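Docs > Rondar > Guides > Splitting long episodes into subtasks

Splitting long tabletop episodes into subtasks with Rondar
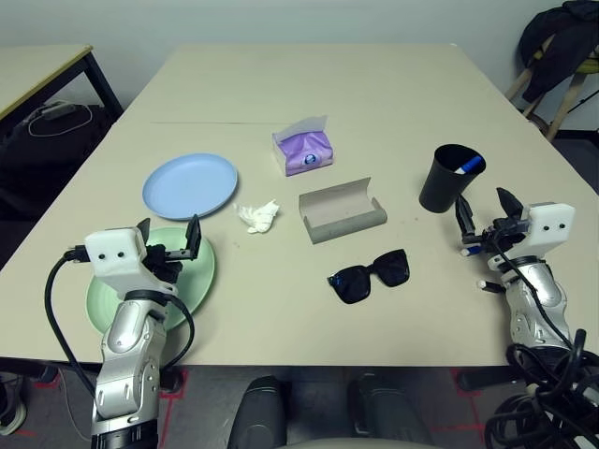
Long episodes are my favorite kind of data and also the most annoying kind to train on. One recording of a two-arm cleanup can hold half a dozen small jobs, and a policy that gets a single instruction for the lot tends to stall between them. Cut the same recording into short labeled pieces and it gets so much easier to work with! Rondar does most of the cutting for you, and this guide goes from a raw episode to a labeled set.

You need Rondar installed, a folder of episodes in Bilel format, and both gripper widths logged. If you only have joint positions, run the Gedar converter first and come back.

1. Check your clocks

Run

rondar check episodes/

It compares the camera timestamps with the arm timestamps and prints the worst gap per episode. Anything over 200 ms gets flagged. Fix those before going on (rondar shift takes an offset in milliseconds), or every boundary you make will land in the wrong place.

2. Find the boundaries

rondar split episodes/ --signal gripper --hold 2

The splitter looks for moments when a gripper opens or closes and then stays that way for at least 2 seconds. Each arm gets its own track, and I love this part: one arm can be in the middle of putting a marker in a cup while the other is just starting on a plate, and you keep both boundaries.

If you get confetti, raise --hold. If two grasps get glued together, lower it. Slow, careful operators usually need a higher value.

3. Label the pieces

rondar label opens a viewer with both tracks under the video. Press Tab to jump between boundaries, type a short instruction, hit Enter. Keep the wording plain and name the object every time: "put the marker in the cup", "close the glasses case". Skip "it" and "the other one". Those labels read fine in order and mean nothing once the pieces are shuffled.

For stretches where an arm is only waiting, press W. Please don't delete them! The policy needs to learn when to hold still.

4. Export

rondar export episodes/ --out pieces/ --pad 0.5

The padding keeps half a second on each side, so a piece starts a little before the motion does. My last set was 478 episodes and came out as 2,146 pieces. Open a handful at random and watch them with the label on screen before you train on anything.

Asnakech Beyene wrote the Bogale plugin, which suggests labels from earlier ones. Turn it on with --suggest bogale once you have labeled a few episodes by hand. It mixes up left and right now and then, so read each suggestion before you press Enter.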